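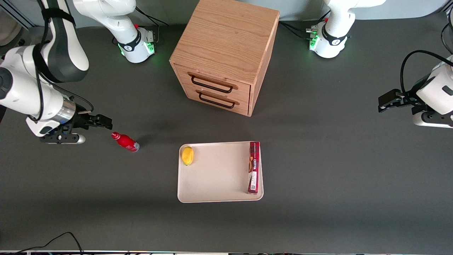
Senga Dalgleish escreveu a perguntar se a câmara de Grusaven ainda aceita candidaturas ao prémio de boas práticas municipais ou se já perdeu a vez. Não perdeu, Senga! O prazo foi alargado até ao fim de março, e aproveito para responder às outras dúvidas que me têm chegado (são muitas, desculpem a demora).

Quem pode concorrer?
Qualquer serviço da câmara, qualquer junta e também as associações que tenham protocolo connosco. Na edição passada recebemos 76 candidaturas e eu li-as todas, algumas no autocarro. Se têm dúvidas sobre o vosso protocolo, mandem-me o número e eu vejo.

Que categorias há este ano?
São 3: comunicação com os munícipes, ação social e ambiente. A de finanças ficou de fora porque só tivemos uma candidatura, do Ifeanyi Bako, que ganhou sem adversário e ainda hoje ouve piadas sobre isso.

Posso candidatar o mesmo projeto a duas categorias?
Podem, mas escrevam dois textos diferentes. O júri é o mesmo e repara logo no copiar e colar. Eu própria já caí nessa, com o projeto da linha de apoio no bairro Hesmont, e a Enikő Szilágyi devolveu-me os papéis com um ponto de interrogação enorme na capa.
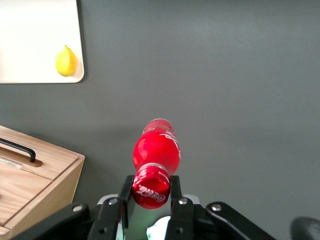

O que conta como projeto de ambiente?
Muito mais do que plantar árvores! Rega, iluminação, compras, transporte escolar, tudo isso entra. E os resíduos, claro, que são a minha perdição: uma garrafa de plástico vermelha da Coca-Cola, com a tampa ainda enroscada, já dá assunto para uma boa candidatura se me explicarem onde as pessoas a podem deixar e quem a vai buscar. O que peço é que falem de coisas concretas assim, em vez de me encherem a página com "sustentabilidade".

Há prémio em dinheiro?
Há, 2.000 euros por categoria, a gastar no próprio projeto. Guardem as faturas.

Onde entrego a candidatura?
No balcão da rua Afolabi ou pelo formulário no portal. O portal às vezes encrava com anexos grandes, por isso dividam os ficheiros. Quando carregarem em enviar, recebem um número de registo, e se não receberem é porque não entrou. Liguem para a extensão 338 e perguntem por mim ou pela Morenike Osagie.

Página revista em 12 de janeiro de 2024.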